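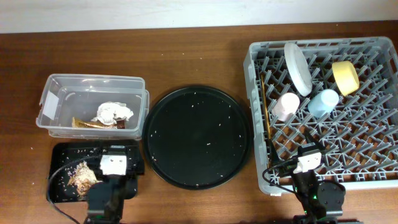

Gunhild Lykkegaard m'a écrit la semaine passée que je me trompais au sujet des restes. Selon elle, on ne doit pas composter le riz cuit dans un petit bac d'appartement, même en petite quantité, et j'aurais dû le dire clairement dans le numéro précédent. Elle ajoute qu'elle a perdu de cette façon un bac entier au printemps, et que l'odeur est restée dans le placard jusqu'à l'été.

Je la remercie de sa lettre, et je lui donne raison en partie. J'avais écrit que « presque tout ce qui vient de l'assiette peut aller au compost ». C'était trop large. Dans mon pays d'origine, nous avions un tas au fond du jardin, avec des feuilles mortes en abondance, et le riz y disparaissait sans que personne y pense. En appartement, les conditions sont autres. Le volume est faible, l'air circule mal, et le riz cuit forme vite une pâte collante qui fermente.

Voici donc ce que je propose maintenant aux lecteurs qui débutent, pour la saison qui vient.

Accueil | Numéros | Balcon | Cuisine | Lettres | S'abonner

Le riz, les pâtes et le pain

Si vous avez un bac fermé de petite taille, gardez ces restes pour la collecte de la commune, quand elle existe. Si vous tenez à les composter chez vous, il faut les étaler en couche très mince et les couvrir tout de suite de carton déchiré. Je parle de carton brun, sans encre brillante. Une cuillerée de riz ne fait pas de mal. Une casserole oubliée, oui.

Je connais aussi la méthode du seau avec du son fermenté, que plusieurs d'entre vous utilisent. Elle accepte très bien les aliments cuits. Mais ce n'est pas encore du compost au moment où l'on vide le seau : la matière doit ensuite passer dans la terre, et il faut donc avoir un peu de terre quelque part. À Bruveck, le jardin partagé derrière l'école reçoit ces seaux le samedi matin. Demandez d'abord au responsable de parcelle, car la fosse est parfois pleine.

Les papiers

C'est la question que je reçois le plus souvent. Le mouchoir en papier blanc et l'essuie-tout peuvent entrer dans le bac, s'ils n'ont pas servi avec un produit de ménage. Je conseille de les ouvrir avant de les mettre, parce qu'une boule serrée reste sèche au milieu et se retrouve presque intacte plusieurs mois après.

L'emballage des barres chocolatées, par contre, n'est jamais du compost. Il a parfois l'aspect du papier, il fait le bruit du papier, mais il est le plus souvent en plastique, avec une couche métallisée très fine. Pour savoir, je le froisse dans la main et je le relâche. S'il se rouvre seul, c'est probablement du plastique. La feuille d'aluminium garde sa forme, et elle va avec les métaux, si votre commune l'accepte. J'ai trouvé l'hiver dernier un morceau doré dans la terre de mes géraniums, aussi brillant que le premier jour. Il venait certainement de chez moi, je ne peux accuser personne.

Le bac lui-même

Beaucoup de personnes achètent tout de suite un modèle cher. J'ai essayé le Pello, qui est bien fait, avec un couvercle à charbon, mais dont l'anse est trop courte pour une main adulte. Pour commencer, une simple boîte suffit. L'important est de la vider souvent : chez moi, c'est tous les 2 jours en été. Je mets une feuille de journal au fond et je rince à l'eau froide, sans savon.

Pour celles et ceux qui ont des vers, la température est le point délicat. Chez ma voisine de palier, le lombricomposteur est resté tout juillet contre la fenêtre du sud, et les vers montaient au couvercle. Nous l'avons déplacé dans le couloir et ils sont redescendus. Ne leur donnez ni sel, ni sauce, ni riz assaisonné.

Prochain rendez-vous

L'atelier de rentrée aura lieu en septembre, dans la salle du café Vídalín. Il dure 60 minutes et il y a 13 places. Apportez une poignée de votre compost dans un bocal, même s'il sent mauvais, nous le regarderons ensemble. L'inscription se fait par réponse à cette lettre.

Dans le prochain numéro, je parlerai du marc de café, sur lequel j'ai aussi changé d'avis.

Partages : 13 | Commentaires : 2

Cliltent
Merci pour le test du froissement, je mettais les emballages de biscuits avec le papier depuis des années... Est-ce que le papier de cuisson va au compost ? Le mien est brun et il n'y a rien d'écrit dessus.

Mado_balcon
Pas d'accord pour le pain. Bien sec et émietté, il disparaît très vite dans mon bac, et je n'ai jamais eu de moisissure. C'est le pain mouillé qui pose problème. À bientôt à l'atelier, j'apporterai mon bocal !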